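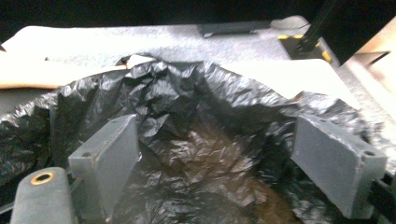

Can a machine do the chores yet? Some of them, slowly, and with a person close by.

FOR IMMEDIATE RELEASE
Grirnville, 11 Dec 2021

Antoniuk opens its chores trial to shops and households

Antoniuk, the Grirnville automation firm, today put out first results from Clorngate, its trial of everyday jobs done by machine. Folding, wiping, shelf filling, bin bags. Mostly bin bags, as it happens.

Black plastic bags are hard going. They crease, they shine under the lights, the mouth sags in and the shape is never the same twice. People show the job first with a hand-held gripper – two flat grey fingers – and the software learns from that.

So far 400 demonstrations recorded, across 28 jobs. Target is 1000. Boxes and tins are going well. Towels so-so. Bags still need help more often than not, and the firm isnt claiming otherwise.

"We get asked when it'll do the whole kitchen," said Hertta Vainio, head of trials. "Not this winter. Ask me about one bag, one bin, and I'll give you a better answer."

Sayaka Yagi, who leads the software side, said speed was the next problem. "A person does it without looking. We're a good deal slower than that and I'd like it fixed before anyone pays for it."

Shop-floor tests start at the Flulorside store later in December, after closing time only. Staff stay in charge of the machine thoughout and can stop it at any point.

Places for up to 200 households. No cost to join, no kit to buy. Names to the Clorngate desk please.

Press contact: Oskari Tuominen, Antoniuk, Grirnville
Trial places: Kristine Lacson, Clorngate desk

ENDS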